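Home Essays Archive About Contact

The case for printing the care label on the outside of the bag

Garment care labels are sewn inside the garment, in type that most adults cannot read without glasses. The information is correct on the day of sale and is usually cut out within a month, because the label scratches. After that the owner washes by guesswork.

I spent 15 years in textile testing, the last part of it at Drustari under Babita Joshi, and most of the failed garments returned to us had been washed wrong. Fiber content mattered less than I expected. The usual fault was heat. A screen print cured properly will hold up to cold washing for years, but a hot dryer softens the ink film and the print cracks along the fold lines. Fleece-backed cotton has a second problem: the face yarn and the backing shrink at different rates, and the body twists.

Mohit Rawat has argued that the fix is a code woven into the hem, which the owner scans with a phone. I disagree. A code depends on a server, and small brands close. When Zevudis stopped trading, its care pages went with it, and the codes in its hems now lead to a blank page.

My proposal is cheaper. Print the care instructions in large type on the bag or band the garment is sold in, and repeat them as a heat transfer inside the back neck. Limit the text to 2 lines: maximum wash temperature and dryer setting. The fiber content can stay on the sewn label, where the law wants it.

The objection is cost. For a run of 600 sweatshirts, the neck transfer adds one press cycle per piece, and most printers already do this step for the size mark. Sandhu quoted me no extra charge for the added text – only for the new screen.

Some owners will ignore the instructions wherever they are placed. That is true of every label and does not excuse putting this one where it gets cut out on a Saturday morning with nail scissors. 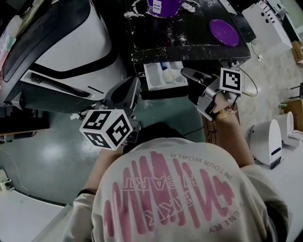
Large pink print on a light cream sweatshirt.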